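Journal > Home life > Laundry

The folding backlog

27/06/2026
By Solomiia Antoniuk

I have a confession about the chair in our bedroom. I haven't sat on it since April. It's where clean washing goes to wait for me to feel like folding it, and last weekend the pile finally slid off the back and took the lamp with it, so I gave in and put the radio on.

I used to start with the big stuff and work down, which meant I'd run out of steam somewhere around the tea towels and shove the rest in a drawer. Now I go the other way. Small and annoying first, then T-shirts, then anything with sleeves, and towels right at the end when my brain has gone (you can fold a towel half asleep). It takes me 2 radio programmes, with a cup of tea in the middle.

The other thing I've changed is picking everything up by an edge before it goes anywhere near a fold. I was forever grabbing things by the middle and trying to flatten the lump with my forearm – hopeless! Hold it up by the top, let the rest hang, give it a shake, and then lay it down bottom end first. My friend Babatunde does his this way and his jumpers look like they've come straight from the shop.

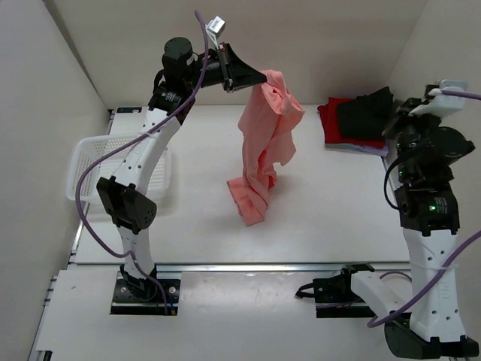 Pink cloth held up, folded pile at the back, basket behind.

A clear table helps as well. I've tried the bed and it's too soft, and the ironing board is too narrow for anything wider than a pillowcase. I like the finished pile at the back, well away from my elbows, and the basket close by so I'm not walking laps of the room. Darks and lights go in the same stack here, I'm afraid. Maarten sorts his by colour and I admire it from a distance.

Still no answer on fitted sheets. Gerrit showed me the trick with the corners tucked into each other and I managed it once, in his kitchen, with him holding the other end. At home I roll mine up and put them at the bottom of the cupboard – they get pulled flat on the mattress anyway.

The chair is clear for now, and I've moved the lamp to the windowsill.

Last updated: 27 June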